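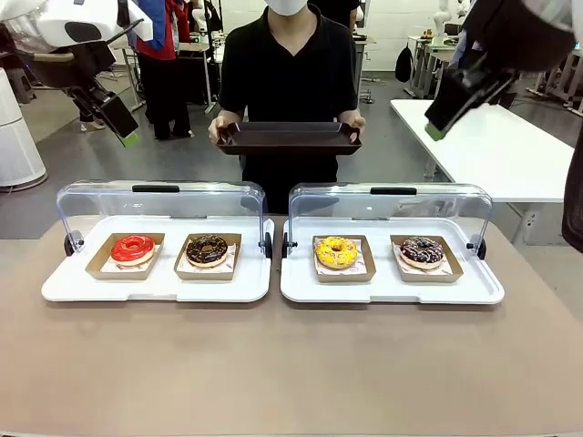 Red-glazed donut in its paper-lined box, covers up on both trays.

The open day at the Clilorholm lot, where they make the hospital soap Gresteck, began with a line in a parking garage. It was October, the wind came straight off the loading docks, and 219 of us had printed tickets that nobody looked at.

Our guide was Manon Paquette, who has played the head nurse for nine seasons and has been buried in two of them. She walked us onto the main ward, which has four beds, three walls and no ceiling. The corridor where half the cast has been dumped over the years is 60 feet long. On TV it seems to go on for a week. They shoot it from one end, repaint a door, and shoot it from the other.

A man behind me asked whether Dr. Witkowska was going to survive the ferry. Paquette said she only reads her own pages. He asked again on the stairs, and once more in the restroom line, with the same result.

Ryszard Tokarz, the story editor, took questions in the canteen set. He has 593 episodes to his name and the posture to go with them. Someone wanted to know how the twins could be eleven last spring and in law school now. "Good tutors," he said, and moved along to the next hand. He did let slip that the ferry story wraps up on Dec 19, 2019, and that one wedding guest won't be coming home. My money is on the anesthetist. She has been far too happy since summer.

The gift shop wanted 100 dollars for a set of used scrubs, signed by an actor I couldn't place. I bought the mug. Parking is extra, and the ward set closes at four, so do that part first and leave the costume room for later.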